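Nokuthula Motaung

I read the Varkside Industrial Zone review over two evenings so that you can go on with your lives. Thread, and a long one, sorry.

Quick background for people outside Mositow. The town borrowed 639 million to build Varkside, mostly roads, a substation and a very handsome gatehouse. The company brought in to run it was Cornico. The pitch was 1,730 permanent jobs and a local economy that would never again depend on one employer.

The one employer being the sugar mill, which closed anyway while we were cutting the ribbon on the gatehouse.

The review was led by Mahlangu, whose name is on the cover in type larger than the word "Review." Fair enough. It's a better report than I expected and I have no complaints about the fonts inside.
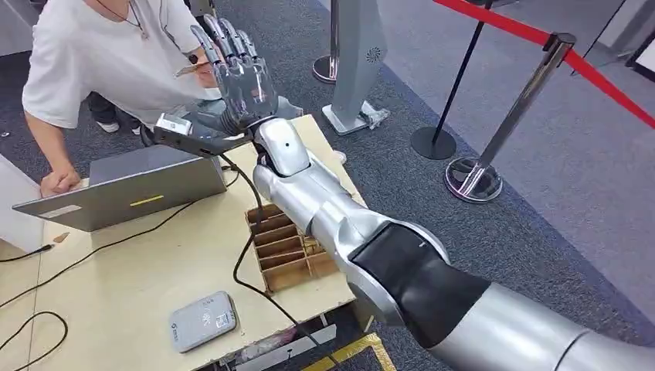 Money for Varkside comes out of three separate pots: the town's capital budget, a provincial grant, and a guarantee that doesn't count as spending until somebody has to pay it. On paper they never touch. Think of the wooden organizer on that table, with its tidy compartments, and then the black cable that goes past it and off the edge. The guarantee is the cable. It has its own appendix, and the appendix has its own disclaimer.

I went looking for the total exposure if Cornico walks away. The report says this is "addressed elsewhere." I've now been elsewhere. Elsewhere says see main report.

On jobs. The review splits them into direct, indirect, induced and "catalyzed." I have a degree in this and I had to look up catalyzed. As far as I can tell it means a person who got a job in the same year, within driving distance, and has not objected.

Somebody in my replies last time said I only ever criticize, so, credit where due. The substation works. Before it went in, the businesses on the river side lost power every time it rained with any conviction. If the whole project had been a substation I would be writing a very dull and happy thread.

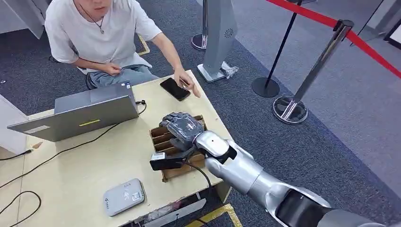
Last edited: 24 December 2025

Fixed a post where I'd called the loan a grant. Thank you to everyone who pointed it out, including the one who did it in capitals.

Back to the loan. The rate is 3 percent for the opening period, and everybody quotes that. After the opening period it floats. The review has a chart for this, and the chart stops exactly where the floating begins, which I'm sure was a page width issue.

Repayment runs for around 40 years. There are children at the primary school on Mill Road who will be thinking about their own retirement when we finish paying for the gatehouse. I hope they like it. It does have a nice roof.

What was supposed to make us resilient, to use the word on the billboard, was the variety of tenants. Packaging, cold storage, a bit of light assembly. The trouble is that the rent holiday is the same for every one of them and it ends on the same day. So we have swapped one employer who could leave for several who can leave together. 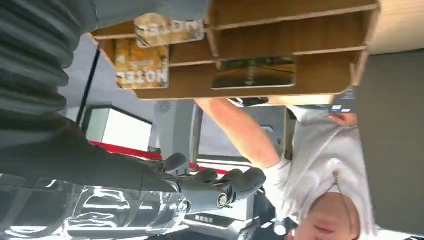
You could stagger the holidays. Mahlangu suggests it, very politely, in a footnote. You could also tie them to how many people are on the payroll, which other towns have managed without frightening anyone off. Cornico's written answer is that this would "introduce uncertainty." For whom, it doesn't say.

I asked at the October council meeting whether the tenants' leases could be published. I was told they're commercially sensitive. I asked whether the list of tenants could be published. That was also sensitive. The tenants have signs on their buildings, facing the highway, with lights.

A few people want to know whether I'd have voted for it. Probably, yes. The mill was wobbling, the province was offering, and "let's wait and see" is a hard thing to say to a town full of people who had already been waiting. I'd have wanted the guarantee capped and I'd have lost that vote. 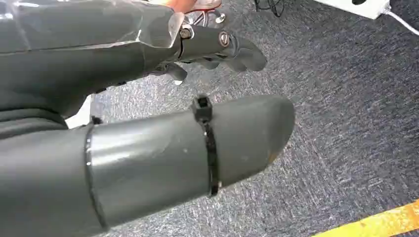 Nokuthula Motaung

Some answers, as the same questions keep coming up.

No, the town can't just sell the zone. The land is security for the loan, and the buyer would need to be fond of our loan.

Yes, the review is public. There's a paper copy at the library, reference section, no photocopying of the appendix. You can sit there and write it out by hand, as I did, next to a man doing his crossword who knew more about bond covenants than I do.

No, I don't know why the gatehouse has two kitchens.

Council takes up the recommendations at its next sitting and the public gets a slot at the end. If you're going, ask about the guarantee and ask for the figure in writing. I'll be the one with the tabs sticking out of her folder.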